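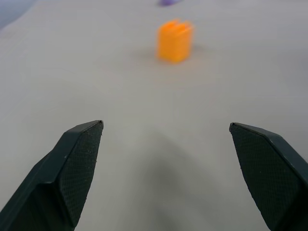
# Tasa, kit de préhension à deux bras – questions fréquentes

**Que contient le kit ?**
Les pinces, leurs doigts, les câbles et une notice de 9 pages. Les bras et la table restent à votre charge, la patience aussi.

**Pourquoi des doigts quadrillés ?**
Pour l'adhérence. Un chiffon sec suffit à les nettoyer. Le dégraissant de l'atelier aussi, mais une seule fois.

**Combien de temps pour l'installation ?**
2 heures selon la notice. À Bretville, nous y avons passé l'après-midi, dont une bonne part à chercher une vis qui était dans la boîte.

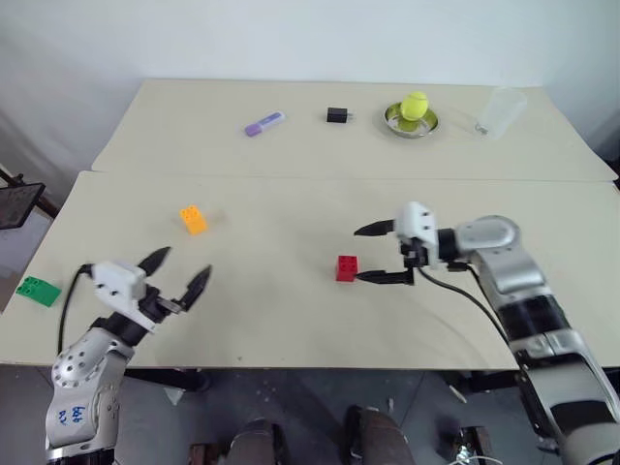

**Arnardóttir**
*Responsable des essais, Taltska*

**Avec quoi s'entraîner au début ?**
Des briques de jouet, bien espacées. Le bol en inox et le gobelet en plastique viennent ensuite – gardez la balle de tennis pour un jour de bonne humeur.

**Les deux bras peuvent-ils travailler ensemble ?**
Oui, après calibrage. Sans calibrage aussi, mais ils ne seront pas d'accord.

**Quelle est la durée de vie des doigts ?**
Contrôlez-les tous les 200 cycles et changez-les à 600. Les doigts de rechange sont vendus par paire, y compris à ceux qui n'en ont usé qu'un.

**Peut-on louer le kit ?**
Oui, au mois. Le prochain créneau s'ouvre en février.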